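Does a desk mat really survive crayfish night?

Asked 22 October 2024

We eat crayfish at a work table because the kitchen is tiny. The Filtum mat page says it shrugs off food. I doubt it. Shells go straight on the mat, the bowl ends up with pink gunk in it, and I can't believe none of that soaks in. Do I need newspaper under everything?
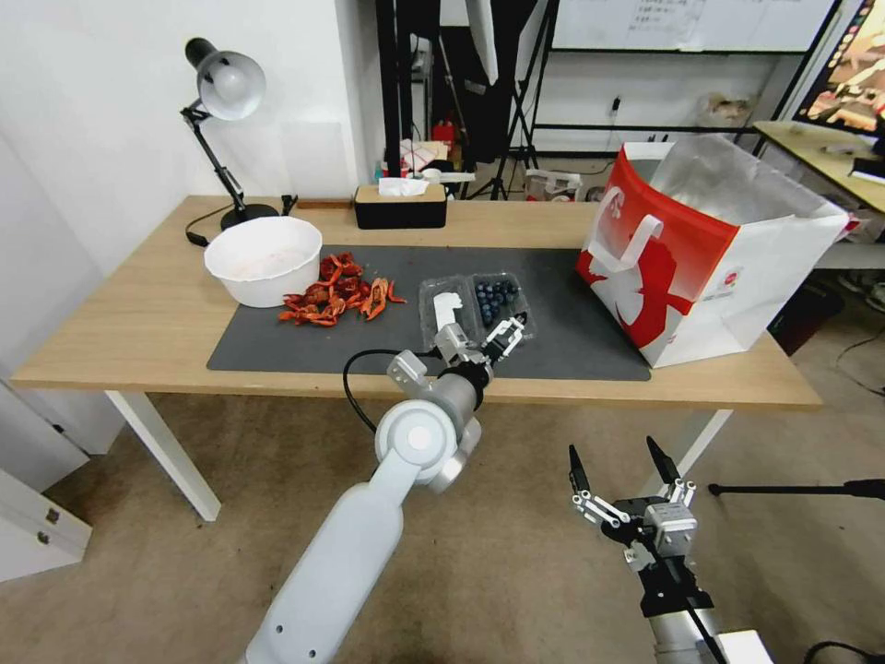
Shells on the gray mat, blueberries in the clamshell.

2 answers

Saludo165
"Shrugs off food" is what they all say. I had a mat from Grestmont that was supposed to be stain proof and it smelled like a bait shop by December. Get the shells off right away, then dish soap, cool water, and a soft brush. Do the underside too. Newspaper leaks, so I wouldn't bother - a cheap plastic tablecloth works better. And put a lid on the fruit before you wipe anything down.

unavham_2
Baking soda. Leave it overnight and vacuum. Worked on mine, although mine was rubber and I have no idea what yours is. I wouldn't trust the product page either way. Try a corner first.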